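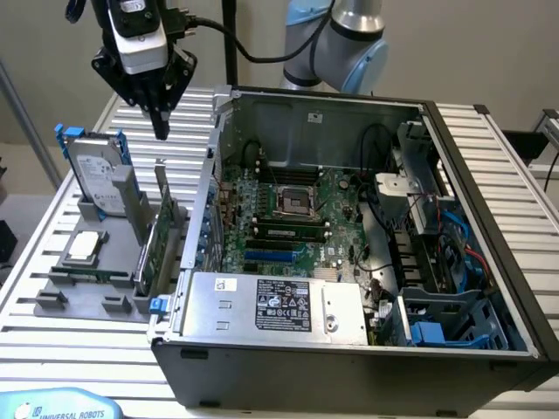

Giving an Old Desktop a Good Cleaning

Every April, when the windows go up and the pollen starts drifting in, I get the itch to clean the things that never get cleaned, and the family computer is always on the list. Ours lives on the floor beside the dryer wall (I know, I know) and you wouldn't believe the lint it swallows in a year!

Shut it down, pull the power cord, and then press the power button once more and hold it for a few seconds. Lay the tower on its side on a table you can walk around. Most side panels come off with 2 screws at the back, and those screws love to roll under the refrigerator, so drop them in a muffin tin. I use one cup for each kind and it has saved me more crawling around than I can say.

Touch bare metal on the case before you reach in. Take it outdoors if the weather's nice, or at least open a door, and use short puffs of canned air with the can held upright. Hold the fan blades still with a finger while you do it. A soft, dry paintbrush, the cheap 2-inch kind, gets the corners. Please don't use the vacuum hose on the board itself, though it's fine for the mess that lands on the table.

If you pull out a memory stick, hold it by the edges, and notice where the little notch is so it goes back the same way. Push until the clips snap. My neighbor Ezequiel Aranda over in Brillville had his machine beeping at him for a whole weekend over one that was only halfway in.

Wipe the outside with a barely damp cloth, let it dry, and put the panel back on. I do the keyboard the same afternoon, upside down over the sink, with a few good thumps.

Next time: getting candle wax out of a tablecloth.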